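Dralen: frequently asked questions

Dralen is the planning and replay tool from the Skekwood group. It reads recordings from hand-held grippers, cleans the tracks and gives them to the planner. These answers are kept by Sotiris Kouris. Last changed: November 7, 2021.

Which recordings can Dralen open?

Any recording made with the Fokosari logger, version 2 or later. Older files must be converted first with the command dralen-convert. The converter keeps the original file and writes a new one beside it.

Why does the tracker lose its position in some rooms?

Usually the camera sees too few points that stay in one place. Plain walls and shiny floors are difficult for it. A room full of furniture and small things is easier, even if it looks untidy to us. If fewer than 40 points are matched, Dralen marks that part of the track in grey and the planner will not use it. You can change this limit in the settings, but please try the default value first.

How does the planner treat objects that are soft or see-through?

It gives them a wider margin. Bags, nets and tissues change their shape when they are touched, so the planner does not trust their outline. Clear plastic is a different problem – the depth values behind it are often wrong. For both kinds we suggest to draw the region by hand in the label window.
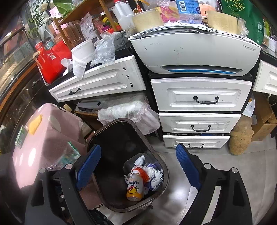
Can I run Dralen without a graphics card?

The replay window and the label window work on an ordinary laptop. Only the training step needs a graphics card, and you can send this step to another computer with the option --remote.

What is Su?

Su is the small program that checks the timing between the camera and the gripper width signal. It starts by itself when you import a recording. If the two signals are more than 20 milliseconds apart, you will see a warning and the import stops.

I get error 102 when I export. What should I do?

Error 102 means that the gripper width was never calibrated. Open the recording, choose Calibrate, and mark one moment with closed fingers and one with open fingers. After that, export again. Error 74 looks similar, but it is only a full disk.

Will there be a version with two grippers?

We are working on it. The file format is ready, the planner is not. We plan to put a test version on the download page in February.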